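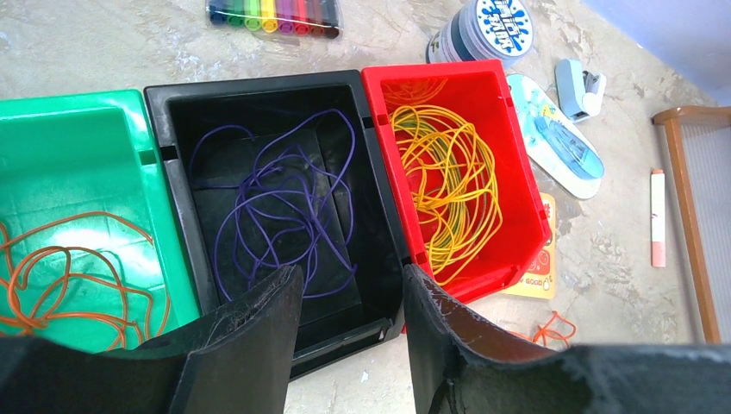
Green, black and red bins on a tabletop.

Flukuvon 16 bundle numbering machine

Supplied by Hedico. Price £656, VAT and delivery extra. In stock most of the time, except July, when the maker shuts.

The Flukuvon 16 stamps page numbers on paper court bundles. You feed in a stack, set the first number on the dial, and it prints a number in the bottom right corner of each sheet. The maker says it will "transform the way your practice prepares for trial". We have sold office equipment to solicitors for a long while and we have yet to see a numbering machine transform anything. It numbers pages, and it does that quite well.

Do you need one?

Probably not, if most of your bundles are electronic. Any decent PDF program will number an electronic bundle, and where the court wants the PDF page number to match the printed one, doing it on screen is far safer than stamping paper and scanning it back in. We get calls from firms who want the machine for that second job. We try to talk them out of it.

It makes more sense if you still get a lot of paper from clients and have to put it in order before anyone can read it. Landlord and tenant work, probate, old boundary disputes, employment cases where somebody has kept every payslip since school. A firm doing a few of those a year can manage with a hand stamp. A firm doing several a month might be glad of this.

Check the rules of your own court or tribunal before buying any equipment for bundles. They differ on numbering, on size, on whether paper is wanted at all, and they change. The brochure has a page headed "Court compliant". We asked which courts and were sent the same brochure again, so we have left that phrase off this page.

What it does

Numbers sheets from A5 up to A4. It won't take A3, folded or flat, whatever the leaflet seems to suggest with its drawing of a plan.

Prints up to five digits, with or without a single letter in front. The letter is handy for sections (A1, A2, B1). You change it by hand at the start of each section and it is easy to forget. Marlies Wyss, who tests equipment for us, got to the end of section C before she saw that every page said B.

Feeds from a tray at the top. Staples must come out first. Sticky notes must come off, and so must those little plastic index tabs — one of these got into the rollers of our demonstration machine and it went back to the workshop.

Skips on demand. There is a button for letting a sheet through without a number, for dividers.

What it doesn't do

It doesn't number both sides in one pass. For double-sided bundles you run the stack through twice, odds and then evens, and if a sheet has stuck to its neighbour on the first pass the second will be wrong from that point on. Check the last page before you go any further. Konrad Moser at Zürcher has two of these machines in the post room and tells us he sends anything double-sided to the copier and has the numbers put on there.

It doesn't make an index. The box includes a trial of Hotov, a program that builds an index as you go along, and the sales literature talks as if the two were one product. You type in the document title and date yourself, and Hotov keeps the running page number. A table in a word processor will do as much. The trial turns into a paid subscription unless you cancel, so put it in your diary if you take it up. 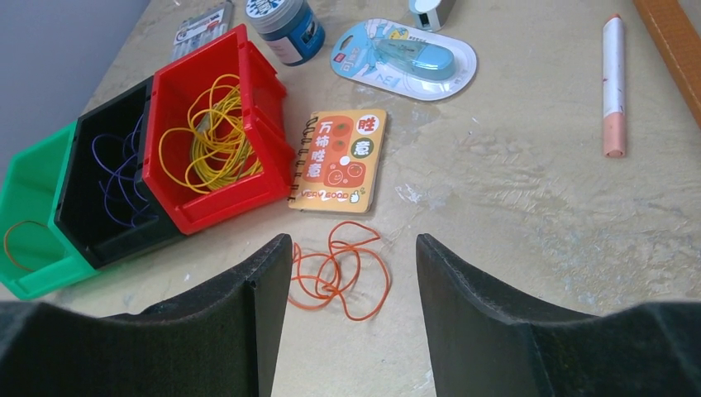

It also can't tell an original from a copy. That sounds too obvious to print, but ink is ink. Never put an original will, a signed deed, a passport or anything that may be needed as an exhibit through this or any other stamping machine. Copy first, number the copy, and keep the original somewhere else in a plain sleeve. If you are unsure whether something counts as an original, treat it as one and ask the fee earner.

Speed

The maker's figure for sheets per minute was taken with new paper, all one weight, fresh out of the packet. Client papers come creased, on three kinds of paper, with a till receipt in the middle. We haven't printed the figure because you won't get it. Lilibeth Dumlao runs our demonstrations and will put a stack of your own papers through if you bring them (copies, please). We think that is a better guide.

Ink

One cartridge comes with the machine. Black only. The refill is the maker's own and we know of no other that fits. It costs more than we think it should. Ask for the current price before you order the machine, as it goes up more often than the machine does.

Warranty

3 years on parts, with the rollers left out. The rollers are what wears. A spare set can be fitted in the office with the screwdriver supplied, though the instructions are poor and Gion Widmer in our workshop has written his own sheet, which we put in the box.

Size and weight

16 kg. It needs a firm table and a clear space behind it for the paper to come out. Don't stand it on a filing cabinet with an open drawer.

Returns

Unused, in the box, within the period shown in our terms. If it has had ink in it we can't take it back as new but we may make an offer. We would much prefer you came to see it first.

Questions about this machine go to Drita Georgiev on the sales desk. She also has the hand stamps, which cost a good deal less, and will tell you if one of those would do.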